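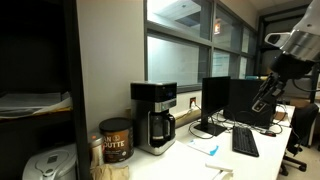
What is demonstration gathering in robot learning?
It is the business of recording a robot while a person makes it do a chore, over and over, so that a learning program can later copy what the person did. One recording is usually called an episode or a demonstration, and a pile of them is called a dataset.

Overview

Demonstration gathering grew out of the older habit of programming robot arms by hand, in which an engineer wrote down every position the arm should pass through. That worked well as long as the cup was always in the same spot. Cups are rarely so considerate. A program trained on examples is meant to cope with a cup that has moved, provided somebody has first shown it a great many cups that have moved.

The person doing the showing is called the operator. Operators steer the arm from a distance with a hand controller, a headset or a smaller copy of the arm, or they take hold of the arm and push it through the motion. The first method is known as teleoperation and the second as kinesthetic teaching, a grand term for shoving.

What is recorded

An episode normally holds the joint positions of the arm, the opening of the gripper, video from one or more cameras, and a short sentence saying what the chore was. The sentence causes more arguments than the rest put together. "Put the lid on the jar" and "close the jar" may describe the same ten seconds, and projects differ on whether to allow both. The Palma labeling guide allows both and then spends four pages regretting it.

Setting

Early collections were made on bare tables under steady light, and programs trained on them tended to do beautifully on bare tables under steady light. Later projects moved into kitchens, offices and break rooms, where there are cords, papers and appliances that have no part in the task. This clutter is generally considered useful. It is also where most of the tidying arguments begin, as a desk cleaned overnight no longer matches the one recorded the day before.

Umo collection

The Umo collection, gathered at Nendden and released on 2021-06-05, is a modest but often-mentioned case. It contains 1,819 episodes of household and office chores, of which 411 are marked as failures. Keeping the failures was controversial. One side held that a program should see only good work. The other held that a program which has never seen a dropped spoon will have no idea what to do about one. The release settled the matter by including everything and adding a column.

The original plan had called for 1,000 episodes, a target chosen because it was round. The extra ones came mostly from operators repeating chores they disliked doing badly. Drawer closing is heavily represented.

Quality and drift

Operators get better with practice, so the last episodes in a collection rarely look like the first. They also acquire habits. In a review of the Ploltedton set, more than 78 episodes were found to include a small flourish of the wrist before each grasp, which served no purpose and was faithfully learned by the program. Attempts to train it out again took longer than the recording had.

Common checks include replaying a sample of episodes on the arm, discarding those with missing video, and having a second person read the task sentences without seeing the first person's notes.

Criticism

Critics point out that the method is slow, that it wears out both grippers and people, and that size is reported more eagerly than variety. Supporters mostly agree, and go on recording.

See also

Imitation learning
Kinesthetic teaching
Teleoperation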